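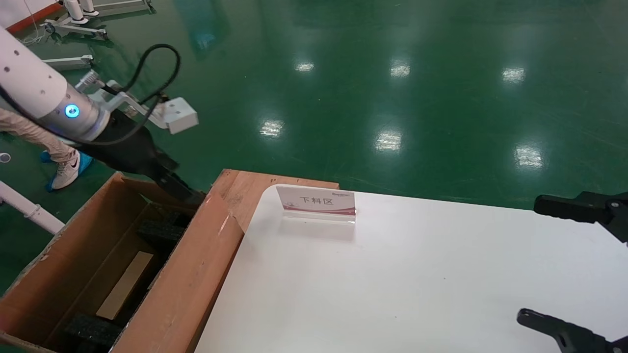 ¿Cuántas bases le dan a un bateador cuando el lanzador lo golpea con la bola?
Una, la primera, y los corredores avanzan solo si están obligados a dejarle el sitio.

Inicio > Relatos > Béisbol

Imprimir | Enviar por correo electrónico

Eso me lo explicó Borghild la primera tarde, en las gradas del campo de Breltov, con un bocadillo de tortilla en una mano y el cuaderno de anotar en la otra. Yo tenía treinta y tantos años, un guante prestado y una idea bastante floja de lo que hacía allí. Me había apuntado porque Olga Leitão, que trabajaba dos mesas más allá de la mía, necesitaba a alguien para el jardín derecho. «Al jardín derecho no llega nada», me dijo. ¡Mentira! En mi primer partido llegaron cuatro bolas y solo atrapé una, y fue con el pecho.

El equipo se llamaba Zindgate, como la calle del bar donde se fundó, y jugábamos contra el Kramer, que eran los buenos. Los buenos de verdad, digo: camisetas planchadas, un entrenador con silbato (¿para qué quiere silbato un entrenador de béisbol?) y un lanzador, Henrique Cunha, que tiraba una curva que parecía caerse por una escalera. Yo le había visto lanzar en febrero y soñé con esa curva dos noches seguidas.

Pues resulta que llegamos a la novena entrada del último partido perdiendo por una, con dos eliminados y Olga en tercera. Y me tocaba a mí. Amândio Torres, nuestro mánager, miró el banquillo de punta a punta buscando a otra persona. Lo vi hacerlo. Luego me miró a mí, suspiró y me dio una palmada en el casco que me lo bajó hasta las cejas.

–Tú no hagas nada raro –me dijo.

Primera bola, strike. Ni me moví. Segunda bola, abanico precioso, con todo el cuerpo, y la pelota ya estaba en el guante de la receptora, Henrike Brinkmann, que llevaba toda la tarde hablándome de su mudanza para distraerme. Funcionaba, además. Yo estaba allí con dos strikes pensando en cómo se sube un piano a un tercer piso.

–Lo subimos por la ventana –dijo Henrike, como si me leyera la cabeza.

Y entonces Cunha tiró la curva. La vi salir alta, la vi venir hacia mí y pensé: ahora se cae, siempre se cae, quédate quieto. No se cayó. Me dio en el muslo con un ruido de puerta y me senté en la tierra con el bate todavía en la mano.

El árbitro señaló la primera base y el banquillo entero se puso a gritar mi nombre, bueno, casi mi nombre – había dos que todavía me llamaban Wirer, por la publicidad de la camiseta que me habían prestado. Fui cojeando hasta la almohadilla, tan contento. Olga seguía en tercera, claro, porque nadie la empujaba, y me hacía gestos con las manos que yo no entendía. Luego supe que quería decir «quédate ahí».

Yo entendí «corre».

Así que corrí. Salí hacia segunda con una pierna y media, Henrike se levantó y tiró, y el tiro le salió alto, altísimo, y se fue botando por el jardín central. Olga anotó caminando. Yo seguí hasta tercera porque ya no sabía frenar, y allí me tiré de cabeza sin que hiciera ninguna falta. Empate.

Perdimos en la décima, por cierto. Amândio no me habló en todo el viaje de vuelta, pero al bajar del autobús me pidió la talla de camiseta. Le dije que la mediana. Me trajo una grande.

Imprimir | Enviar por correo electrónico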